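支架

我妹妹在电话里说，妈报了一个班，教人收拾东西的。

我问多少钱。她说你怎么一上来就问钱。我说那我应该先问什么，问老师贵姓吗？她停了一下，说两千。

数字她说得很快，像把一只杯子从桌边往里推了推。后来我在收据上看见了，2000，写得端端正正，日期是2021年1月17日，盖着一个椭圆的章，章里是一串洋文：Ascombe。我查过这个名字，查到一家卖收纳盒的店，店里的收纳盒比别处的贵，理由写的是“源于生活美学”。我不知道生活美学在哪里，总之收纳盒是从那里来的。

“她自己愿意的。”妹妹说。

受骗的人都是自己愿意的。我没有把这句话说出口，因为上次说出口以后，她有一个多月没给我打电话。

母亲住的房子是父亲单位分的，三楼，朝北的那间做了书房，说是书房，父亲在的时候放过工具箱、鱼竿、一台缝纫机和几摞捆着的杂志，书倒是不多。父亲走了以后，里面的东西一件没少，还多出来一些，都是母亲觉得“先放一放”的。先放一放的东西堆到窗台那么高，门只能开一半，人要侧着身子进去。

我劝过她。我劝人的办法不好，喜欢从头论证，论证到最后对方已经去厨房了。我说你看这台缝纫机，你有多少年没踩过了。她说踩不踩是我的事。我说那几摞杂志，谁会看。她说你爸会看。这就没法论证下去了。

所以一个陌生人隔着手机屏幕，收了两千块钱，就能让她把那间屋子收拾出来，我是不信的。我当时跟妹妹说，过了三月你再看，屋里一样都不会少，会多出来一堆收纳盒。

“你要不要打个赌？”妹妹说。

我不打赌。打赌要两边都有可能赢才有意思。

三月里我回去了一趟。名义上是回去给她换净水器的滤芯，其实滤芯她自己会换，她换得比我好，我每次都把水弄一地。她没有戳穿我，只说你来得正好，帮我看看这个。

她拿给我看的是一个手机支架，还没拆封。盒子上印着Nägeli，那两个点印得有点歪，我第一反应是仿的，但我不知道真的长什么样，也就无从仿起。盒子侧面写着型号，826，还写着“稳如磐石”。

“老师说的，”母亲说，“手机也要有个位置。人的手机整天拿在手里，东一放西一放，就等于没有位置。没有位置的东西，放在哪里都是乱。”

她背得很熟。我听得出这是别人的句子，她自己说话不这样，她自己会说：手机别乱搁，回头又找不着。

“多少钱买的？”

“老师有链接。”

“我问多少钱。”

她把盒子翻过来，好像价钱会印在底下。底下没有。我自己上网找，在一个叫Clulto的平台上找到了，一模一样的盒子，连那两个点都一样歪，下面有评论，都是好评。我一条一条往下看。好评里有人说“妈妈很喜欢”，有人说“给妈妈买的，妈妈很喜欢”，还有人说“妈妈说很喜欢”。全国的妈妈像是开过一次会。

我对评论这个东西研究过一阵。那年冬天我买过一双靴子，评论里都说不掉色，我穿着去开会，回来袜子是黑的。从那以后我只看差评，没有差评的就当它全是差评。这个支架没有差评。

“退了吧，”我说，“拿几本书一靠，也是个位置。”

“几本书一靠要倒的。”

“那就多靠几本。”

她看了我一眼，把盒子拿回去，进了书房，门在她身后关上了。我过了一会儿才反应过来哪里不对。那扇门是关上的。那扇门有很多年关不上了。

我没有马上进去看。我是这么想的：门能关上，说明门后面的东西挪走了，挪走不等于收拾了，东西不会自己消失，它们一定在别处。于是趁她在里面，我先去看了阳台。阳台上晾着床单，床单后面什么也没有。我看了厨房的吊柜，看了她卧室的床底下，床底下有一只旅行箱，我拉出来，很沉，心里一阵高兴，打开一看是棉被。我把旅行箱推回去的时候轮子响得很厉害，她在书房里问，你找什么？

我说找拖鞋。

“你脚上穿着呢。”

后来她喊我进去，叫我帮她把支架装起来。

我承认那间屋子空出来了。鱼竿没有了，杂志没有了，窗户看得见整扇，窗台上的漆起了皮，以前被东西挡着，我从来不知道它起皮。靠墙放着一张白桌子，我不认得这张桌子。

“哪来的？”

“Totoris上收的，人家搬家不要的。小伙子给我搬上来，没要搬运费。”

“你一个人在家，让不认识的人上楼？”

“你妹妹在。”

这个我事先不知道。妹妹住得比我近，这种事总是她在，然后过很久，从别的话里漏出来一点，让我知道她在过。我问桌子收成多少钱，母亲这次没有翻过来看底下，很痛快地说1155。一张人家不要的桌子。我弯腰去看桌腿，又用指头敲了敲桌面，做出懂行的样子。敲出来的声音我也不知道算好还是算坏。

“贵了。”我说。

“你敲一下就知道贵了？”

“不要的东西，多少钱都是贵。”

她不理我，把盒子拆了。里面是一个圆的黑底盘，一根细细的杆子，还有一包零件和一张说明书。说明书有好几种文字，中文那一段写着“请将杆件旋入至适当”，适当什么，没有了。我拿给她看，说你看，连话都没说完。她说那你就旋到适当嘛。

我旋了。我这个人旋东西有个毛病，总疑心没旋紧，再加一把劲，就旋过了。父亲以前说我拧的螺丝没有一颗能再拧下来的。这回我留了心，旋到觉得差不多，停下，放在桌上，用手指头推了推。没倒。我又推了一下，推得重一点，底盘在桌面上滑出去一小截，还是没倒。

“稳如磐石。”母亲说。

“磐石不会滑。”

她的手机是黑的，套着一个粉红边的壳，那壳是妹妹挑的，说颜色亮，掉在沙发缝里好找。她把手机拿过来往上放，我说等等，万一掉下来，你先垫个东西。她说支架还要垫东西？我说第一次，垫一下。她就去拿了一块毛巾，叠成四方，铺在支架旁边，那副样子像是要接生。

手机放上去，是歪的。

她退后一步看，我也退后一步看。她说歪就歪吧。我说歪了就说明没装好，没装好就说明它不行。她说你爸挂的那幅画也是歪的，挂了那么多年，你说它不行吗？

我说那幅画呢？

她说收起来了。

收到哪里去了，我没有问，我想自己找到。我这时候已经不太相信那间空屋子了，准确地说我比没看见它的时候更不信了。一间屋子从满到空，中间总有一个去处。这是常识。老师收了钱，可以教她一百句漂亮话，但老师不会来搬东西。

晚饭前是她上课的时间。她把书房的灯打开，坐到白桌子前面，坐得很直，头发用水抿过。我端着一杯茶从门口过，又端着那杯茶从门口过回来。手机里传出来一个女人的声音，比我想的年轻，也比我想的哑，像感冒刚好。她说，各位姐姐，今天我们讲抽屉。

我站在走廊里听了一会儿。我是准备来抓把柄的，卖盒子也好，卖保健品也好，只要她说出“限时”两个字，我就进去。她讲了很久抽屉。她说抽屉是家里最会说谎的地方，桌面上干干净净，一拉开，什么都在。她说大家不要急着收，先拉开看一看，看完了再关上，今天不收也可以。

我心里咯噔了一下。倒不是觉得她讲得好，是因为她一说抽屉我就想到，那张白桌子没有抽屉，我敲的时候弯腰看过。那母亲拉开的是哪里的抽屉？

屏幕那头的人问，34号姐姐，你今天拉开了吗？

母亲说，拉开了。

我从门缝里看，她面前只有手机和支架，手机还是歪着，她为了看正，脑袋也跟着歪了一点。她说，老师，我今天拉开的是缝纫机的抽屉。

对了，缝纫机。我把它忘了。我忘了查缝纫机。

“里面有什么呢？”

母亲说有线轴，有一把断了尖的剪刀，有画粉。还有我女儿的一颗扣子。

我女儿。她有两个女儿。我在走廊里端着那杯茶，想的居然是到底谁的扣子。从小我的扣子掉得多，妹妹的扣子是她自己缝的，她从很小就会自己缝了，缝得歪歪扭扭，但是不掉。所以从概率上说应该是我的。可是概率这个东西，跟评论差不多，也不能全信。

“扣子您打算怎么办？”

“先放一放。”母亲说。

屏幕那头笑了，好几个声音一起笑，大概都是姐姐们。那个哑嗓子也笑了，说好，那就先放一放。

我想，两千块钱，教出来的还是这一句。我差点推门进去把这个道理讲给她们听。后来没有进去，茶凉了，我回厨房续水。

吃饭的时候我问她，你们那个老师，是哪里人？

“没问过。”

“多大年纪？”

“没问过。”

“她自己家里收拾得怎么样，你们看过没有？”

母亲夹了一筷子豆角，说看过。有一次她镜头没对好，后面全是纸箱子，摞到顶。

我放下筷子。“那你还信她？”

“我信她什么？”

“信她会收拾啊。”

“我没信她会收拾。”母亲说，“她问我，我就说给她听。她一次叫一个人，一个一个问，问到谁谁就说，别人都听着。”

我等着她往下说，她没有往下说，问我汤咸不咸。我说咸。她尝了一口，说不咸。

那天夜里我睡在客厅的沙发上，睡不着，起来找缝纫机。我先打定主意，我不是想找扣子，我是要弄清楚东西的去处。客厅里没有，阳台白天看过了，楼道里我也开门看了，楼道里有邻居家的一辆婴儿车。我最后站在她卧室门口，门没关严，里面黑着，我看见窗户底下有个东西盖着床罩，我白天以为是个矮柜，进去拉旅行箱的时候还在上面撑了一下手。

她在黑暗里说，在这儿呢。

我吓得差点叫出来。

“鱼竿给了你舅舅，杂志你妹妹拉走了，说她单位有人收。画在柜子后面，立着。你要找什么就问，不要夜里走来走去，楼下要上来说的。”

我说我上厕所。

“厕所在那头。”

我就往那头去了，在厕所里站了一会儿，冲了一次水。

第二天早上我打电话给妹妹。我说桌子的事你怎么不告诉我。她说告诉你什么，告诉你你又要说贵了。我说本来就贵了。她说那钱是我出的。我说那两千呢？

她不说话。

“两千也是你出的？”

“妈出了一半。”妹妹说，“她说她要是一分不出，就不去上了。”

“那个老师你认识？”

“不认识。我同事的妈妈上过，上完以后，反正，话多了。”

“屋子呢？”

“什么屋子？”

“你同事的妈妈，屋子收拾出来没有？”

妹妹想了一会儿，说她没问过。她们家这一点是像母亲的，该问的都不问。

我又问她，你记不记得有一颗扣子。什么扣子，她说。我说缝纫机抽屉里的，我们小时候的。她说有吗？什么颜色？我说我没看见，我听来的。她在电话那头笑起来，说你没看见的东西，你什么时候信过。

这话不公平，可是我一时找不到例子反驳。

上午母亲去买菜，我把书房又看了一遍，慢慢地看，像看一份合同。墙上有一块比别处白，是原来挂画的地方，钉子还在。地板上有缝纫机压出来的坑。暖气片后面我伸手摸了，摸出来一根父亲的牙签，或者是别人的牙签，牙签上看不出来。我把它放在桌上，又觉得不合适，扔了，扔了又觉得她可能会问。

手机她没有带走。我说过她，出门要带手机，不然要手机干什么。她以前还听，现在有了道理，说手机在它的位置上。黑的，粉红的边，斜在那根细杆子上面，屏幕暗着。我坐到她的椅子上，想把它弄正。

我弄了很久。先是动手机，手机正了，一松手，又歪过去。然后动杆子，把杆子往回旋一点，手机朝另一边歪。我去找那张说明书，在盒子里，她把盒子拆平了，说明书夹在中间。我把别的文字也看了一遍，英文那一段是完整的，说旋入至适当高度。高度。跟歪不歪一点关系都没有。说明书从头到尾没有提过手机会歪，当然也没有保证过它不歪。写这种东西的人很精明，我一向佩服。

我写了一条评论。我想这个没有差评的支架总该有一条差评，对后来的人也是个交代。我写：手机放上去是歪的，调不正，说明书缺字，底盘会滑。写完看了一遍，句句属实。平台问我是否购买过本商品，我没有购买过，是母亲买的，不能评。要评得用她的账号。

她的手机没有密码，我知道，我为这事也说过她。我伸手去拿，手刚碰到壳，屏幕亮了，跳出来一条消息，群名叫“抽屉”，有人说：34号姐姐，昨天你后面走来走去的是谁呀？

再往上是母亲的回复，早上很早发的，大概我还在沙发上。可能那个人问过不止一遍。母亲写：我大女儿。回来给我换滤芯的。

下面有人发了一朵花。又有人发了一朵花。

我没有拿那部手机。别人的消息，看见了是一回事，往下翻是另一回事。滤芯倒是真的还没换，我想起来了，就去换，照例弄了一地水，跪在地上用毛巾擦，擦到一半认出来，是昨天她叠成四方的那块。

母亲回来的时候，我还跪着。她在门口换鞋，把菜放下，先进了书房。我听见椅子响了一下。

“你动我手机了？”

“没有。”

“怎么往这边歪了？”

我说以前往哪边歪？她说以前往窗户那边歪，现在往门这边歪了。我拿着湿毛巾站在厨房里，水滴在脚背上。我说往哪边都是歪，有什么区别。

她说往窗户那边歪，照不到走廊。

我过去看。她坐在那里，也没生气，低着头在看那根杆子，用一根手指头扶着。我说我给你旋回去。她说不用，你一旋又旋过了，你爸说的。我说那怎么办，晚上上课还是会照到我。

“那你就走慢一点，”她说，“昨天人家说，看着像有急事。”

我本来打算吃了午饭就走的，票也看好了。我跟她说票贵，晚一天便宜。她说是吗，能便宜多少？我说了一个数，是我随口编的，她点点头，没有翻过来看底下。

下午我又试着调了一次，没告诉她。

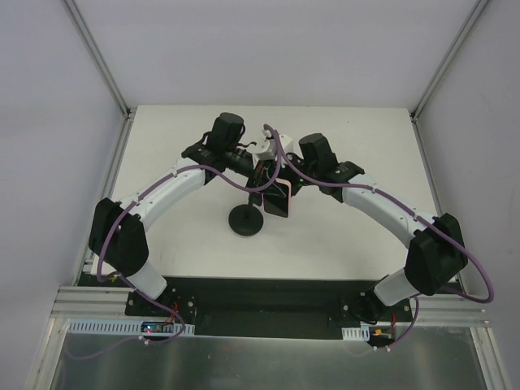
还是歪的。我把说明书按原来的折痕折好，夹回盒子里，去厨房问她晚上的豆角要不要我来择。她说你择的豆角总留着筋。我说那是豆角的问题，她把盆推了过来。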